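Soft fingers, stiff fingers, and a lot of crumbs

So I finally got the ribbed fingers on, and I have opinions!

Quick catch-up if you skipped the January post. I've been trying to get a two-arm setup to handle baked goods without turning them into breadcrumbs. My old fingertips were plain flat pads, fine for blocks and boxes and pretty awful for anything with a crust. Leonora Dizon kept telling me to try something with a bit of give on the inside face, and I kept putting it off (swapping fingers means redoing the grip offsets, and I'm lazy).

The new set came from a small shop called Skostevum. I also borrowed a pair of Nanside pads from Brian Kombo so I'd have something to compare against. The Nanside ones are smooth and quite squishy, almost like a pencil eraser. They hold beautifully on round stuff and then refuse to let go of it, especially anything with a glaze. I had a bun hanging off one finger for a good while before it dropped, and I'd already started typing a complaint to Brian when it did.

The ribbed ones let go much more cleanly. What they're fussy about is height. If the arm comes in a few millimeters too high, the tips pinch the top of the bread and it scoots away sideways. Too low and you're rubbing the tablecloth, and then the cloth bunches up and the basket wanders off with it. I ended up coming down slowly at an angle and closing in two steps, with a little pause between them.

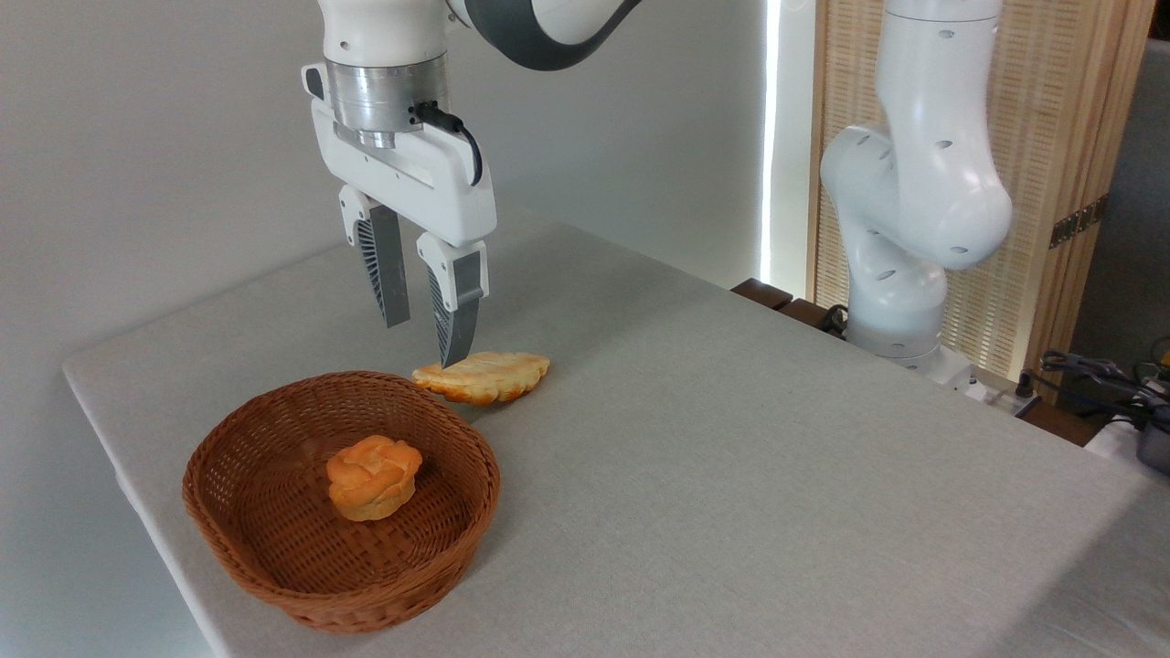
Flat pastries are still the hard ones. A round bun gives you sides to squeeze, and you can be sloppy about where you grab it. A flat one with a wavy edge gives you next to nothing, and if you catch it on one of the lobes it just spins. I got 8 clean pickups out of 9 with round buns on the ribbed fingers, which made me very smug, and then the flat ones took me straight back down to earth. I quit keeping score on those after lunch.

What helped most was closing across the narrow direction and turning the force way down. I'd been running it at 300 on the controller's scale (no idea what unit that's supposed to be, the Zuken manual just says "level"), and dropping well below that stopped most of the crushing. Alfredo Fajardo thinks I should ditch force settings altogether and only command the width. He may be right, but I want to try it on something cheaper than the good pastries first.

Oh, and cables! Leave more slack at the wrist than you think you need. My first loop was so short that the gripper tugged on it every time the wrist rolled, and I spent half an evening blaming the calibration. Sorry, calibration.

Next up is getting the second arm to hold the basket still, and after that Mark Anthony wants to see croissants. I've told him to bring his own.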